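3.2 Tasks and recording procedure

The recordings were made by students taking the second-year module on robot manipulation at Nunlow. The module runs over one term and ends with a group project, in which each group picks a household task, teaches it to the arm by demonstration and then tests what the arm has learned. In earlier years the groups worked with wooden blocks. The change to kitchen objects was made at the students' request, and it altered the project more than we had planned for. Blocks can be dropped, pushed off the table or gripped badly with no great loss. A door on a hinge moves along one path only, and a group that has not thought about that path finds out quickly.

Groups had 32 hours of booked time on the arm, split over the term as they liked. Most used little of it in the first weeks and then asked for more at the end. We did not grant extra time, so that the groups could be compared.

Each group wrote a short task sheet before its first booking. The sheet had to give the starting position of every object, the position in which the task counts as finished, and the faults that would cause a trial to be thrown away. We found the last item to be the hardest for students to write. Early sheets said only that a trial should be dropped "if it goes wrong". After the first review in March we asked for faults that a second person could judge from the recording alone, such as the bowl lying on its side or the hand losing contact with the door before it is shut.

The oven task was split into two parts, loading and closing. For loading, the bowl with the bread is placed on the wire rack while the door is down. For closing, the hand takes hold at the edge of the door and brings it up. The two parts were recorded as separate trials. An early attempt to record them as one long trial gave poor results, as a small error in placing the bowl spoiled the closing part as well, and the whole trial was lost. The oven was not switched on at any point in the project.

A trial could last no longer than 60 seconds. Anything still running at that point was stopped by the operator and marked as a fault. The operator and the person marking the trial had to be different members of the group. Marks were entered in Lisow, the logging tool written for the module, which stores the recording, the task sheet and the mark under the same number. At the end of term the groups had stored 1376 trials between them, counting both good trials and faults. The set was closed on 29 July 2019 and has not been changed since.

Students were free to choose how to guide the hand. Some moved the arm directly to the door and closed the fingers in a single step. Others added a stopping point short of the door, from which the fingers were brought in slowly. The second method took longer to record but was easier to repeat, and the group named Urkell used it for all of its closing trials. Figure 4 shows the arm at the open door, with the bowl already on the rack. The side of the door proved a more awkward place to make contact than the long handle, but several groups preferred to try it first. We let them do so, and their trials are kept in the set under the same rules as the rest.

Section 3.3 describes how the trials were divided for training and testing.
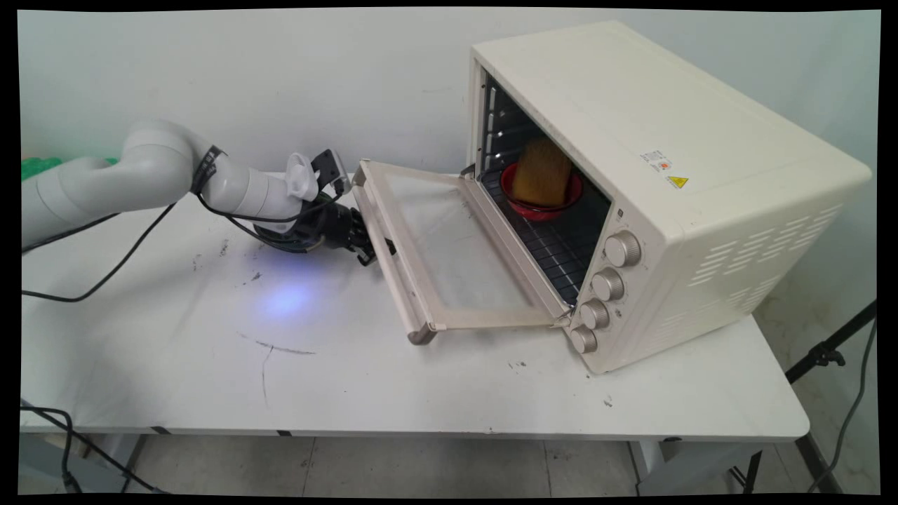
Figure 4. The oven task: the robotic hand at the left edge of the lowered door, with the bowl and bread on the wire rack.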